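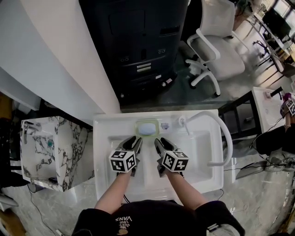 How to Run a Reading Log That Tells You Something

I have read a lot of reading logs in my time teaching fourth grade, and I believed maybe half of what was in them. Every kid reads for exactly 20 minutes, every night, and every parent signs in the same blue pen on Thursday morning. If that's what you're collecting, you can stop. It won't hurt anyone's reading.

What follows is the version I switched to. I'm not going to promise it raises scores. I don't know that it does, and I'd be suspicious of anybody who told you theirs did.

What you need

A half-sheet of paper per student per week. A folder. A timer if you like timers. Our district pays for Clerkance, and you can do this in there, but it took me longer to click through 23 student pages than to flip through 23 half-sheets, so I went back to paper.

Step 1. Drop the minutes

Minutes are the easiest thing to make up and the hardest thing to check. Take that column off. Take the parent signature off too, unless your school requires it.

Step 2. Put in page numbers

Two boxes: page I started on, page I stopped on. Kids can fake these as well, but the numbers have to line up from one day to the next, and most fakers don't bother. If Tuesday's reading ends on 41 and the next entry starts on 70, you have something to talk about. Sometimes the kid just read at Grandma's and forgot to write it down. Ask before you assume.

Step 3. One line, any line

Under the page numbers there is room for one sentence. I used to hand out prompts ("What is the main idea?") and got back exactly the sludge you'd expect. Now the only rule is that it must be something you could not get from the back cover. "The dog is mean to the mailman but not to the new mailman" is a perfectly good entry.

Step 4. Talk to them, briefly

I meet with each student for 2 minutes every other week. I have the half-sheets in front of me and I ask one question about one line. Then I write down a word or two. If you plan on ten-minute conferences you will do them for a week and quit. I did, in December, the first year.

Wakana Hosoda, across the hall, does hers in groups of 4 and says it works fine. I tried it and the same kid answered every time. Your class may be different.

Step 5. Look at the pile once a month

Spread out one student's sheets in order. You are looking for book-hopping, long stalls, and kids who pick nothing but books they've already finished. Don't turn this into a spreadsheet or a color chart. I've sat through the Premwood training where they do that, and I came away with a very nice chart and no idea what to do with it.

What about grades?

I don't grade it. The minute I did, the page numbers got very tidy.

What about prizes?

We had a school goal of 2000 books one year, with a pizza party attached. We hit it. A good number of those were picture books read by fifth graders at lunch on the last day. Make of that what you want.

If a student won't fill it in at all

Let them tell you the page numbers out loud and write them yourself for a week or two. A few kids hate the writing and don't mind the reading, and a blank sheet can't show you which it is.

Updated 24th February to take out the link to the old printable, which had the minutes column on it.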